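About Siu

Siu writes and checks working rules for robots that handle household things. We started with one arm on a kitchen table and a sheet of paper taped to the wall beside it. The sheet is now a handbook with 67 rules, and three other firms work from it along with us.

Our customers build or run small robot arms meant for homes, care residences and repair shops. They come to us when they need a clear procedure that an operator can follow on a first shift. We write the procedure, try it on our own benches, and send it back with notes. Damián Barrera runs the benches. Natalia Escobedo edits the handbook and has the final word on what goes in.

Most of our rules are short. Fingers are checked for wear before each session. The operator keeps one hand near the stop button whenever the arm is powered. Batteries come out of any test object that could send a signal. Speed stays at the lower setting until the grip has been tried 3 times on the same object. Wrist camera footage is kept with the session log, including the blurred parts.
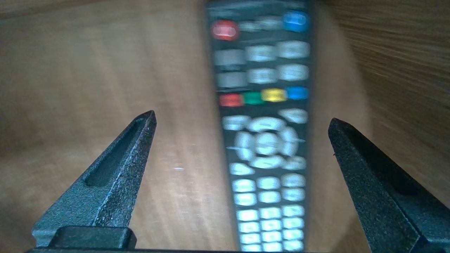 A TV remote between the gripper fingers, seen from the wrist camera.

A rule goes into the handbook after 800 logged grips with the rule in force. If two operators read it differently, it goes back to Natalia for rewording. Old rules are reviewed every May, and the ones we drop are listed at the back with the reason.

There are seven of us. Bit-na Ban trains new operators, both ours and our customers'. Gumaro Maldonado looks after the fingers, mounts and spare parts. Iraís Gallegos answers questions about the handbook and arranges bench visits, which run in the mornings.

The current handbook is free to customers. Other readers can ask for the chapter on gripping and the daily checklist.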